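Support > Manuals > Hastinar Bench Kit > Section 4: Comparing Grippers

November
Prepared by Jomar Dalisay and Lovely Macaraeg, Altport Technical Office

Filed under: Set-Up Guides, Grippers and Wrist Cameras

4. COMPARING TWO GRIPPERS ON ONE ARM

4.1 Purpose

This section explains how to compare two grippers on the same arm, using the same wrist camera and the same controller settings. It applies to the Hastinar arm with either the Lumanlan two-finger gripper or the Vutance parallel gripper. Other grippers may be tested in the same way if they fit the standard wrist plate.

The operator should complete Sections 2 and 3 before starting. An arm that has not been leveled and homed will give results that cannot be compared from one day to the next.

4.2 Items required

The arm, bolted to its bench, with the stop button within reach of the operator.
Both grippers, with their own cables.
The wrist camera and its short bracket.
The set of 8 test blocks supplied with the kit.
One printed record sheet for each gripper.
The hex key stored in the lid of the kit box.

4.3 Fitting the first gripper

1. Move the arm to the service position and switch off power at the controller. Wait until the status light on the controller goes out.

2. Place the gripper against the wrist plate with the cable outlet facing the back of the arm. Insert all 4 screws by hand before tightening any of them.

3. Tighten the screws in a cross pattern. Do not use a power driver.

4. Run the cable along the forearm and secure it with the straps provided. Leave a loose loop at the wrist, large enough that the cable does not pull when the wrist is turned fully in either direction.

5. Switch on the controller and select the gripper by name in the Tools menu. The Lumanlan and Vutance grippers use different opening limits and must not share a profile.

CAUTION: Keep hands clear of the fingers when power is restored. Both grippers open to their full width during start-up.

4.4 Setting the wrist camera

6. Fit the camera to the short bracket and tighten the side knob. The camera should sit firmly and should not move when pressed lightly with one finger.

7. Open the live view on the controller. Check that the view is sharp at working distance, and adjust the focus ring if required.

8. Lock exposure and white balance. Automatic settings must remain off for the whole comparison. A pale wall will otherwise cause the camera to darken the view as the wrist turns, and the two sets of recordings will not match.

9. Move the wrist slowly through its full turn and save one still at each stop. Stills are to be kept with the record sheet, including those in which no test block is present. 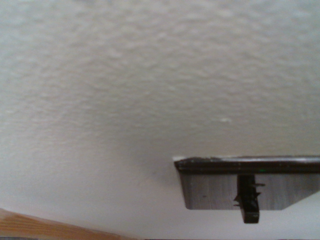
10. Review the saved stills for blur, uneven brightness and color shift. If any still is blurred, reduce the wrist speed by one step and repeat the turn. Do not change the focus ring at this stage unless every still is soft.

11. Save the camera settings under a name that does not refer to either gripper. The same file will be loaded again in 4.6.

Note: Small marks that stay in the same place in every still, whatever the direction of the wrist, usually mean that the lens needs cleaning. Marks that move with the view belong to the surroundings and may be ignored.

4.5 Running the grip test

12. Set the test blocks on the bench in the order shown on the record sheet.

13. Set the gripping force to the lowest value in the profile and the arm speed to 200 mm per second. These values apply to both grippers.

14. Start the program named Compare. The arm will pick up each block, raise it, hold it and return it to its place.

15. Record each grip as Held, Slipped or Missed. A block that turns in the fingers but does not fall is to be recorded as Slipped.

16. Repeat the program until the record sheet is full. If a block falls outside the marked area, press Pause, wait for the arm to come to rest, and replace the block by hand.

CAUTION: Do not reach into the working area while the program is running – Pause must be pressed first, and the controller must show the word Paused.

4.6 Changing to the second gripper

17. Return the arm to the service position, switch off power, and repeat steps 1 to 5 with the second gripper.

18. Load the camera settings saved in step 11. Do not adjust them by eye. If the second gripper hides part of the view, write this on the record sheet and leave the bracket where it is.

19. Repeat steps 12 to 16.

4.7 Reading the results

Compare the two record sheets block by block before comparing totals. In trials at the Altport office, which covered more than 660 grips, the two grippers were close on the square blocks and differed mainly on the narrow ones. The Vutance gripper slipped less often at low force. The Lumanlan gripper missed less often when a block had been set down slightly out of line.

A difference of one or two grips on a single sheet should not be treated as a result. Where the sheets are that close, the full test should be run again with the grippers fitted in the opposite order.

Gripping force may be raised for a second round – in that case both grippers must be tested again at the new value, and the new sheets must be kept apart from the first set.

4.8 Storage

Remove the gripper after testing and return it to its own tray with the fingers closed. Cap the camera lens. Record sheets and saved stills should be stored together under the serial number of the arm. Instructions for exporting stills from the controller are given in Section 6.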